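Section 4. Placing and Adjusting the Drarnex Task Light

Revised January 2020 by Nisreen Abou Jaoude for Zandwood. Applies to part number 2986, clamp and floor-stand versions.

Before you start

The carton says "perfect light in minutes." Plan on an hour, and be suspicious of anyone who claims a lamp can be perfect for both reading a tape measure and matching thread. You will be choosing between brightness, shadow and glare, and you will probably change your mind after the first evening.

You need the lamp head, the arm, the clamp or stand, the hex key taped inside the lid, and a damp cloth. You do not need the "diffuser upgrade" advertised on the back of the carton. A few owners like it. Try the lamp without it first.

CAUTION: Unplug the lamp before fitting or moving the arm. The spring inside the lower arm is under tension. Leave the red tie in place until Step 4.

4.1 Fitting the clamp version

1. Find a straight stretch of table edge no thicker than 60 mm. Wipe it clean.

2. Slide the clamp over the edge with the screw pointing down.

3. Turn the screw by hand until the pad meets the underside, then give it one more half turn. The older Drakstead clamp needed a hex key here. The new one does not, and forcing it will crack the pad.

4. Drop the arm into the socket. Cut the red tie with one hand on the upper arm.

5. Push the table. If the lamp head is still swaying by the time you have sat down, the table is too light for a clamp and no amount of tightening will fix it. Use the floor stand.

NOTE: Glass tables are listed as "suitable with care" in the sales leaflet. We would not do it. Care does not make glass any thicker.

4.2 Setting the height

6. Sit the way you normally sit, which may not be how the drawing on the carton shows it.

7. Pull the lamp head down until the bulb is hidden by the rim of the shade. If you can see the bulb, lower the head or tilt it away from you.

8. Put the lamp on the opposite side from your writing or cutting hand. Right-handed users should have it on the left.

9. Hold a pencil upright in the middle of the table and look at its shadow. A hard, dark shadow means the head is too low or you have no other light on. Switch on the room light before you touch the arm again.

The brightness dial has a mark labeled "Eye Comfort." We asked how the position was chosen and did not get an answer that satisfied us. Treat the mark as a place to start. Settings that feel comfortable in a dark showroom can look dim at home next to a window.

4.3 Checking the work surface

Most complaints sent back to us as lamp faults come down to the tabletop. A glossy top throws the light back at you, and people respond by turning the dial down until they can't see what they are doing. Sort out the surface first.
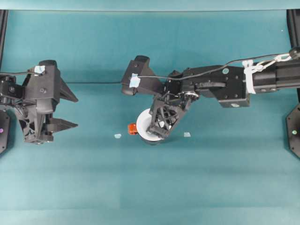 Drarnex Set-up Guide — Issue 4 — Page 60

On a matte top, like the teal one above, look for light and shade changing across the surface. Soft, gradual shading is fine for most work. What you don't want is a bright spot with a clear outline, sitting where your eyes need to be.

10. Clear the middle of the table and set the dial halfway.

11. Look straight down, then from your chair. If a bright spot shows up only from the chair, swing the arm outward one hand's width and look again.

12. If it follows you wherever the arm goes, cover the top. Plain cloth works as well as any mat we have tried, including the Nseir mat sold next to this lamp at twice the price of a tablecloth.

NOTE: A strongly colored top or wall can tint what you see, white fabric and paper most of all. For color matching, put a sheet of plain white paper under the sample and check again by a window. The box calls the bulb "true daylight." Compare it with daylight before you believe that.

4.4 After two weeks

13. Check the clamp screw. It usually loosens a little as the pad settles.

14. If the arm sinks on its own, tighten the elbow knob one quarter turn. Do not oil the joint — it works by friction, and an oiled elbow will never hold again.

15. Wipe the shade with a dry cloth, lamp off and cool.

For bulb replacement, go to Section 5.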